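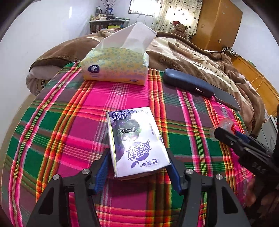

Guest room check before the holidays, 2019-12-07

I do this walk-through every year before family shows up, and I'm finally typing it up! My notes are after each line, so borrow whatever helps.

Smoke alarm, pressed and loud: OK. (Very loud. Sorry, neighbors.)

Carbon monoxide alarm in the hall: OK, but the date on the back says it expires in May, so a new one goes on the list.

Window opens all the way from inside: NOT OK at first. Painted shut on the left side! I ran a putty knife along it and now it slides fine.

Space heater, the little Flovix: OK. Cord is good, and it shuts off when I tip it. I keep it 40 inches from the bedding and plug it straight into the wall, never a power strip.

Bed frame bolts: two loose, tightened. I also checked the mattress seams for bugs with a flashlight and found none, hooray.

Lamp bulb: swapped. Somebody (me) had put in one way too strong for the shade.

Rug by the door: still slides. Ordered a Clandadex grip pad, 9 dollars.

Night light in the hall: OK.

Outlet behind the dresser: cover plate is cracked. Not using it until I get a new plate on.

Still to do: rug pad, alarm, outlet cover.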